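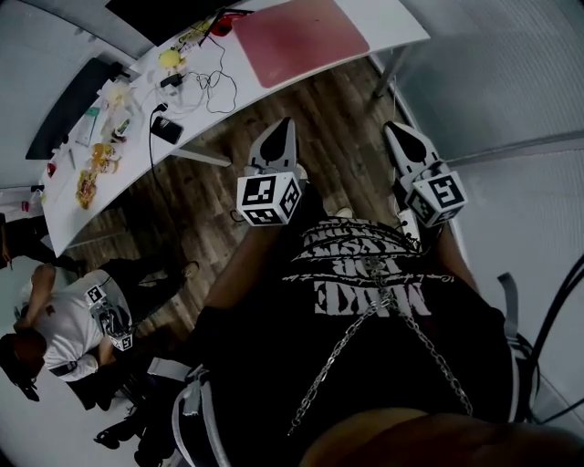
# Dornura 2 review: a mid-range phone with a very good battery

The Dornura 2 replaces last year's model of nearly the same name and costs slightly less. I used it as my only phone for most of March, with one SIM for calls and a data-only SIM in the second slot. The unit was a retail one, bought at full price from Bukance. Software was updated once, on the second evening, and not again.

## Build and screen

The back is matt plastic and the sides are metal. It doesn't creak when twisted. At 164 mm tall it is a long phone, and I could not reach the top row of icons with one thumb. The one-handed mode fixes this, but the gesture that starts it is too close to the gesture for going home, and I set off the wrong one several times a day. It can be moved to a double tap on the power key under Settings, Gestures, Other.

The panel is flat. Peak brightness is given as 2000 nits, which I have no means of checking. Outdoor reading at midday was fine. Indoors the lowest setting is still too bright for a dark bedroom, and the extra dim option adds a slight green cast to greys.

The fingerprint reader sits under the glass, lower than on most phones. It failed more often with cold hands.

## Performance

Edik, the maker's own layer on top of Android, is lighter than it used to be. Two of the preinstalled shopping apps can be removed and the weather app can't. Animations are smooth until storage gets close to full, at which point the gallery takes a second or two to draw thumbnails.

I ran the Bolger benchmark three times in a row with the case off. The best result was 1208 and the later runs were lower, with the area next to the camera becoming warm. In normal use I noticed no slowdown. A long video call while charging did cause the screen to dim itself, and there is no setting to prevent this.
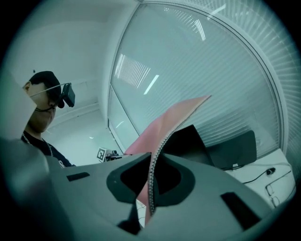 ## Battery and charging

A full charge lasted two working days with moderate use: mail, maps, an hour or so of podcasts, little gaming. Standby drain overnight was low with Wi-Fi on and higher on mobile data alone. There is no charger in the box. The phone accepts its top charging speed only from the maker's own plug, and falls back to a much slower rate with everything else I tried. Wireless charging is absent.

## Camera

The main camera is good in daylight and tends to over-sharpen grass and hair. Night shots need steady hands. The ultra-wide is soft in the corners and I stopped using it. Rangi Waaka, who had the previous model, compared the two on the same walk and preferred the older phone's skin tones. I agree with him on faces, though the new one holds detail in bright skies better.

Video is stabilised at the lower resolution only.

## Calls and signal

Call quality was clear in both directions. Anahera Quinlan reported a faint echo on speakerphone, which went away after the update. Switching between SIMs for data takes several seconds and drops any active download.

## Verdict

Recommended for battery life and screen. Buyers who take a lot of portraits should try the camera in a shop first. Anyone with last year's phone can skip it. The 256 GB version is worth the extra money, as there is no card slot.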